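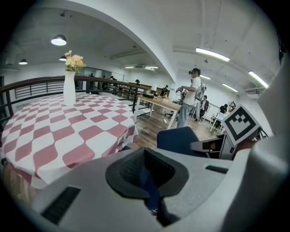
Man dürfe das Set erst nach dem zweiten Tag beurteilen, hieß es am Telefon, vorher messe man nur die eigene Ungeschicklichkeit. Kann sein. Ich schreibe trotzdem heute schon auf, was mir aufgefallen ist, sonst ist es bis zum Bericht wieder weg.

Dienstag, 20. Juni. Erster voller Tag mit dem Handgreifer von Jutier. Das Leihgerät bleibt bis Ende der Woche, dann muss ich sagen, ob wir kaufen oder beim Dienst von Clarkgate bleiben, die uns die Aufnahmen fertig liefern. Marsden hatte ich auch angeschrieben, von dort kam bisher nur eine Preisliste.

Vormittags Einrichten. Die Anleitung ist auf Englisch und an zwei Stellen veraltet, die Menüpunkte heißen in der Software inzwischen anders. Die Software kommt von Basen und wird getrennt lizenziert, das stand im Angebot nur in der Fußnote. Kalibrieren dauert laut Anleitung 20 Minuten, ich habe 35 gebraucht, mit einem Neustart. Beim zweiten Mal wäre es wohl schneller gegangen.

Das Gehäuse ist hellgrau und groß. Man gewöhnt sich daran, aber zum Tisch hin muss man anders greifen, als man es mit der bloßen Hand täte, und am Anfang bin ich dauernd irgendwo angestoßen. Der Marker sitzt auf einer weißen Karte am Finger. Solange er gut beleuchtet ist, findet ihn die Software sofort. Dreht man das Handgelenk schnell, verliert sie ihn kurz und holt ihn dann wieder. In den Daten bleibt eine Lücke, die man von Hand markieren muss. Eine automatische Markierung soll es im Oktober geben. Darauf verlasse ich mich nicht.

Im Raum war heute einiges los, Leute an den Schreibtischen, einer stand mit VR-Brille und Controller am hellen Holztisch. Mich stört das beim Arbeiten nicht, ich muss aber noch klären, ob wir Aufnahmen mit Leuten darauf überhaupt so ablegen dürfen. Clarkgate macht die Gesichter vor der Lieferung unkenntlich. Bei Jutier wäre das unsere Sache, und Basen verlangt dafür ein Zusatzmodul. Preis auf Anfrage. Habe angefragt.

Am runden Tisch mit der rot-weißen Decke ein paar Durchgänge. Das Muster ist ziemlich wild, und ich hatte damit gerechnet, dass die Software daran hängen bleibt. Sie lief weiter. Ob die Spur dort genauso sauber ist wie auf einer ruhigen Fläche, kann ich erst nach der Auswertung sagen. Die läuft über Nacht auf dem alten Rechner, der neue ist noch nicht eingerichtet.

Mittags kurz gegessen, dann Gewicht. Im Datenblatt steht dazu eine Zahl, mit der ich wenig anfangen kann, sie gilt ohne Kabel. Nach einer Stunde am Stück merke ich den Unterarm, rechts mehr als links, obwohl ich gewechselt habe. Für längere Tage bräuchten wir zwei Personen, die sich ablösen. Das muss in die Rechnung, denn auf dem Papier kommt Jutier mit einer aus.

Zur Rechnung. Das Set kostet 2.000 Euro, die Lizenz von Basen kommt dazu. Bei Clarkgate zahlen wir pro Auftrag und haben keine Arbeit damit, warten aber jedes Mal und können unterwegs nichts mehr ändern. Letzten Monat kam eine Lieferung mit falsch benannten Ordnern, das Umsortieren hat mich einen Nachmittag gekostet. Mit eigenem Gerät hätte ich den Fehler wenigstens selbst gemacht und gleich gesehen.

Was mir gefällt: Das Schließen der Finger lässt sich gut dosieren, kein Ruckeln, kein toter Weg am Anfang. Den Auslöser hätte ich gern etwas weiter vorn. Was mir nicht gefällt: Der Export bricht ab, wenn im Dateinamen ein Umlaut steht, und meldet dann einen Lizenzfehler. Darauf muss man erst einmal kommen. Ich habe es Basen geschrieben, Antwort steht aus.

Gegen halb fünf aufgehört, Gerät in den Koffer, Akku an die Ladestation. Das Lämpchen am Ladegerät ist so blass, dass ich die Hand darüber halten musste, um es zu sehen.

Morgen: schnelle Drehungen noch einmal mit mehr Licht, dann kleine Gegenstände. Bei Marsden nachfassen. Wegen der Verlängerung der Leihe fragen, falls die Auswertung heute Nacht hängen bleibt. Größere Handschuhe mitbringen, die dünnen rutschen.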